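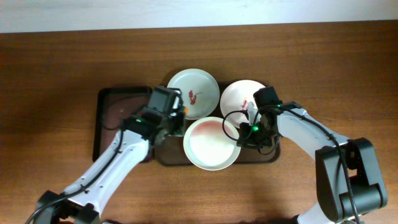
Pladura Community Dining Room Updates Table Clearing Procedure

3/22/21 - The Pladura Community Dining Room has adopted a new procedure for clearing tables and returning used dishes to the kitchen. It applies to all lunch and supper services beginning this week.

Under the new procedure, used plates and bowls are collected on brown serving trays at the table and carried to the dish room on the same tray. Until now, diners brought their own dishes to a counter beside the kitchen door, where lines formed at the end of each meal and plates were often stacked with food still on them.

"The counter was never meant to handle this many people," said Brigitta Holzer, dining services manager. "Clearing at the table takes a little longer per party, but the dish room receives the plates in better order and the doorway stays open."

Staff members are asked to place no more than 5 plates on a tray and to keep them in a single layer where space allows. Plates with tomato sauce, beet soup or other red foods are to be scraped and rinsed first. Kitchen supervisor Jhun Maglaya said that sauce left to dry on white dishes accounts for most of the items that have to go through the washer a second time.

The dining room serves about 1000 meals a week. White plates and shallow bowls were chosen for the room when it was refurnished, and they will remain in use. The trays are wiped down between tables and washed in full at the close of each service.

Diners are not required to scrape or stack their own dishes. They are asked to leave flatware on the plate, to place paper napkins in the bins near the exit and to keep cups separate, as these are collected on a second round. Guests who prefer to carry their own dishes may still do so during the first 12 days of the new arrangement. After that period the counter will be closed and used for the bread and salad service.

Kasun Cassim, who coordinates the evening shift, will lead short training sessions for staff in the main dining area before supper on Tuesday. Employees who are unable to attend should arrange another time with him directly. A printed copy of the procedure is posted inside the dish room door.

Questions and comments about the change may be left at the front desk or addressed to Ms. Holzer during lunch hours. Meal times and prices are unchanged.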